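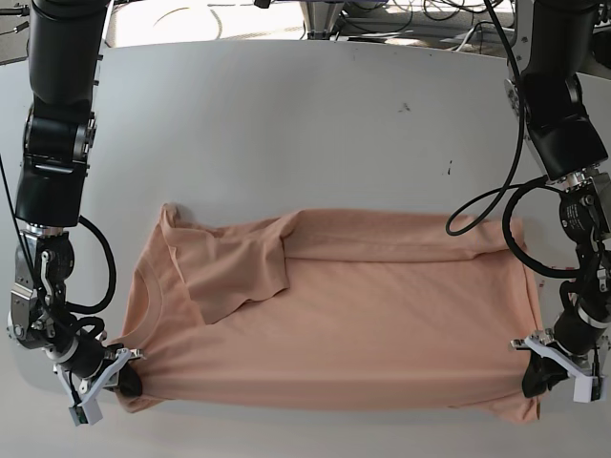

Liver fluke (sheep)
09/11/2018
By Caoimhe Ó Ceallaigh

Liver fluke is a flat, leaf-shaped parasite, Fasciola hepatica, that lives in the liver and bile ducts of sheep, cattle and a good few other grazing animals. The disease it causes is called fasciolosis. I grew up calling it "the fluke" and so did everyone near us, so that's what I'll mostly call it (sorry, purists!).

Life cycle

The adult fluke lays eggs, these pass out in the dung, and if the ground is mild and damp enough they hatch. The young stage then has to find a mud snail, usually Galba truncatula, a tiny thing you could walk past all your life. It multiplies inside the snail, comes out again and forms cysts on the grass. The sheep eats the grass and off we go again.
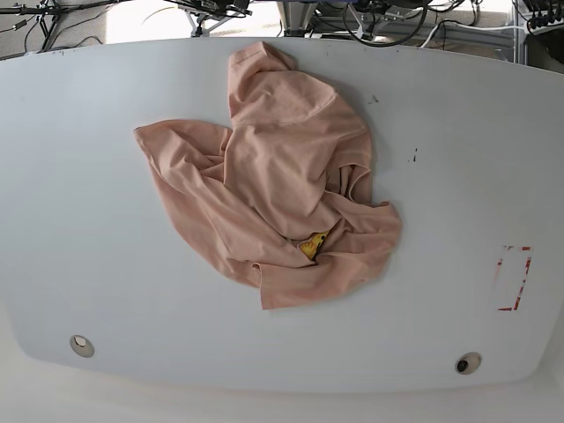 Signs

There are two main forms in sheep. The acute one comes in autumn and early winter, when masses of immature flukes tunnel through the liver, and very often the first sign is a dead ewe. The chronic one drags on through winter into spring: weight loss, poor wool, pale gums and eyelids, and sometimes a soft swelling under the chin known as bottle jaw. My own ewe 2306, Jadis to her friends, had the bottle jaw one December and I took it for an abscess. The vet, Enda Ó Briain, was very polite about it.

Diagnosis

Dung samples can be checked for eggs, but only adult flukes lay them, so a clear result in autumn doesn't rule out the acute form. Blood tests pick it up earlier in lambs. I'd also ask for the abattoir's liver reports, they're great!

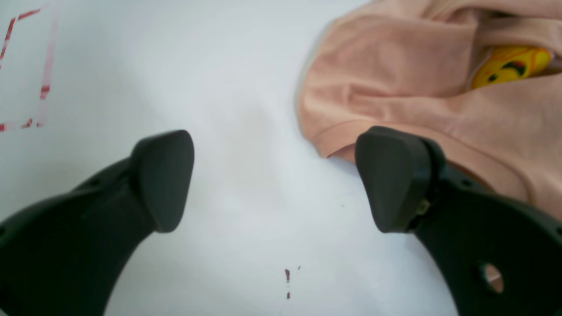

Treatment

Several drugs kill adult flukes but only triclabendazole reliably gets the very young ones, and there is resistance to it in plenty of places now. Ask your vet what suits the time of year, weigh the sheep, check the drenching gun. Mind the meat withdrawal dates too.
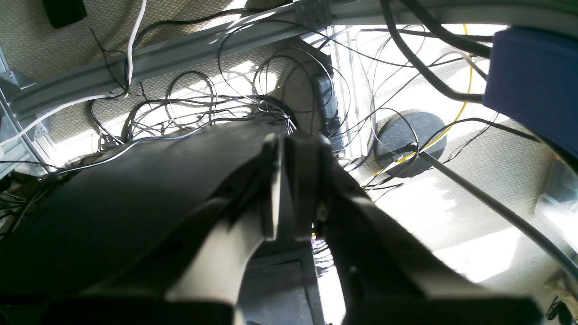

Wet ground and snails

Snails like bare, muddy, slightly trodden places such as gateways, ditch edges and round leaking troughs. They don't spread themselves evenly over a field. Think of sunshine on a beige carpet, bright in odd-shaped patches and dull in between, and you've a fair idea of how the risky bits lie on our lower ground at Flircombe. Fence those off or drain them if you can.

Filed under: Sheep > Parasites > F–L

Comments (3)

Liam Mac Giolla: Should say goats get it as well. Ours did.

Octavio Leiva: We run 900 ewes and the trough by the lane was our trouble spot. Moved it on to stone.

Donal Ó Ceallaigh: You left out that I said it was bottle jaw.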